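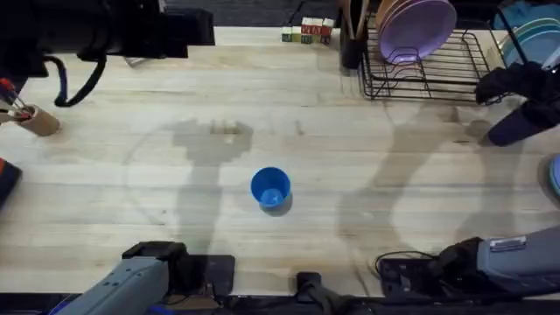

I started baking bread in November, mostly because the bakery at Trosgate shut and the supermarket loaf is dear for what it is. Most of what I read told me to buy things: a banneton, a lame, a Dutch oven, a set of nesting measures. I bought a set of scales and left it there. Water goes in with an ordinary blue plastic cup like the one on the table up top, and the cup sits on the scales while I fill it, so the size of it doesn't matter. Butcher block is a good surface to knead on if you have it. Mine gets a dusting of flour and then a scrape down with an old paint scraper that has never seen paint.

The flour is Jidwood strong white, which I get in the big paper sack from the produce store. I tried their wholemeal as well and went back to the white after two loaves. It may have been my fault. Wholemeal wants more water and I didn't give it any more.

My standard loaf is 600 grams of flour, 400 of water, a teaspoon and a half of salt and one sachet of dried yeast. I mix it after tea, give it a short knead, cover the bowl with a plate and put it in the fridge overnight. In the morning it comes out, gets shaped and goes in the tin. On a warm day it is ready for the oven within the hour. In winter I put the tin on top of the hot water system and go and do something else.

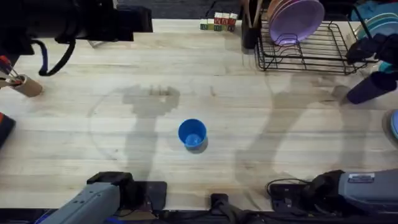 Can you leave the dough in the fridge for longer than one night?
Two nights is fine, and I think the flavour is better for it. By the third night mine had gone slack and smelled a bit like beer. It still baked, but it spread sideways and the crust came out pale.

I kept a notebook for the first 14 loaves. The early pages are nearly all complaints. Loaf four had a tunnel running the full length of it, big enough to lose a slice of cheese down. Loaf six was the first one I would have given to a neighbour. The change between those two was that I stopped adding flour every time the dough stuck to my hands. Wet hands work better. I also moved the oven shelf down one, which stopped the top from catching before the middle was done.

The oven is an old Potimlow that came with the house, and the numbers on the dial have worn off between 160 and 200. I keep a thermometer hanging off the shelf. It runs hot at the back, so I turn the tin halfway through. Thirty-five minutes all up, then out of the tin and back in for another five on the bare shelf.

Cooling matters more than I expected. A loaf left in its tin goes soggy along the bottom, and one put straight onto a board does the same thing more slowly. It needs air underneath. I don't own a cake rack, so for months I used the grill insert, which is a pain to clean. A wire dish rack does the job well, provided it's dry, and takes two loaves side by side.
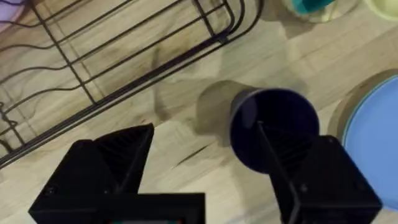
Black wire dish rack on the wood.

Next on the list is rye. I have a small bag in the cupboard and a recipe copied off the back of it, and the recipe says to use a starter. I don't have a starter. I'll try it with the dried yeast first and see how it goes.

Posted 06/01/2020
Filed under: bread, kitchen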